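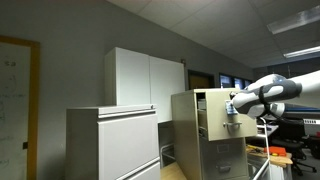
Can we please stop waiting for the trade?

I know, I know. I've been a trade-waiter myself for years, and if you'd asked me as recently as last May I'd have told you it was the only sensible way to read comics. You get the whole story in one go, there are no adverts, it stands up on a shelf by itself and it usually costs less than the single issues put together. All true! I still think most of it. But I've been changing my mind over the winter and I want to have a moan about it while I'm still cross.

What set me off was Tallaser. If you haven't read it (and by the sales, you haven't) it's a black and white series about a woman who repairs ferries, written and drawn by Catalina Gaete, and it was meant to run to 18 issues. It stopped at seven. The seventh ends with the engine room filling up and our heroine holding a spanner she's just realised doesn't fit, and I suppose she'll be holding it for ever now. Priler, who published it, put a short note on their site saying single issue orders had dropped below what they needed, and that was that. There's no collection planned. Why would there be?

I'd been waiting for that collection. I had the first two issues, loved them, and said to myself, lovely, I'll get the book. I then recommended it to everybody at my local shop, and several of them also said lovely, I'll get the book. So there we all were, a little crowd of people who adored a comic and weren't buying it.

The final issue sold 1479 copies. Gaete put the figure in her newsletter, without any fuss, and said she'd have needed another 900 to keep going at the page rate she was on. I read that and felt a bit sick. It's not a huge number of people, is it? You could fit them in a school hall, if the fire officer wasn't looking.

Now, the usual answer to this is that it isn't the reader's job to prop up a daft system, and I've got a lot of sympathy with that. Shops order months ahead from a catalogue with one cover picture and two lines of blurb. If they guess wrong they're stuck with the copies. Publishers look at those guesses and decide whether a book lives or dies, often before anyone has read a page of it. If you were inventing it from scratch you'd be asked to leave the room. Small publishers could do much more to count the people who are waiting, too. Let me put down a fiver now towards a book that comes out next year! I'd do it tonight.

And some people can't manage singles, full stop. They live miles from a shop, or they've no room, or the print in the floppy ones is too small and they need the bigger hardback. Others get everything from the library, which I'm all for. None of this is aimed at them.

It's aimed at people like me, who have a shop ten minutes' walk away and a bit of spare cash, and who got out of the habit. Somewhere along the line I started thinking of the single issue as a trailer for the proper thing. It really isn't. Read Brasten in singles if you can find them. Ignacio Zúñiga does something on the last page of every issue, a full-page drawing of the same street with one house different, and you're supposed to sit with it for a month. In the collected edition you flick past it in two seconds on the way to the next chapter, and they've cut the letters pages as well, where half the fun was people arguing about which house it'd be next time. I bought the book first and thought it was fine. I bought the singles afterwards out of a box of back issues and thought it was one of the best comics I'd ever read. Same pages!

There's the talking, too. I miss the talking. When six of us are reading the same issue in the same week we've got something to chew over at the counter, and when we're all waiting for the book we read it whenever we get round to it and nobody dares say a word in case they spoil it.

So I've made a rule for myself, and you can pinch it. If it's a big superhero book that'll be collected whatever happens, I wait. If it's small, or new, or by somebody I've never heard of and I liked the first issue, it goes on my pull list and stays there until it finishes. I'm up to four titles at the moment. The one I'd push on you is Ojeda, which has just had its third issue and is about two brothers running a terrible hotel. It's very silly and the colouring is gorgeous, and the shop still had copies of all three when I was last in.

Issue four is up for order now. Go and ask for it by name, they won't have got many in.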